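Zarei Observer Tabard – for legal observers, monitors and rally stewards
Item no. 2661. Sold singly or in packs of 6 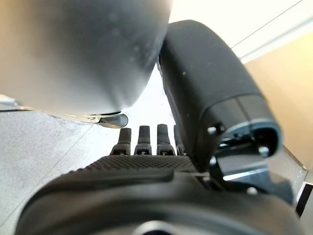

Made for people who stand at the side of a demonstration and write things down. Worn over a coat, both side straps adjust. Big clear pocket on the chest for your accreditation card, second pocket inside for notebook and pens. OBSERVER printed front and back, other wording on request (MONITOR, LEGAL, STEWARD). Comes in hi-vis yellow or in black with dark teal trim – near enough the teal-blue of the ring against the black in the photo. Please say which when ordering, we had a few orders last December with no colour given and had to ring round.

Sizes
One size fits most. Long version availble, add 4 cm to the back only.

Printing
One colour, either side. Send your wording as plain text, not a scan. We don't print police, press agency or goverment names without a letter from them.

Washing
30 degrees, inside out. No tumble dryer. Don't iron the print.

Delivery
Orders in by noon Friday go out the same day, plain stock only. Printed ones take longer – ask first if your march has a date already. Groups ordering 20 or more get the bust card holders free.

Goes with
Esari waterproof notebook
Esari lanyard, breakaway clip

Questions on wording or accreditation pockets to Parvaneh Hosseinzadeh. Invoices and returns, Marius Sima. Returns unworn and unprinted only.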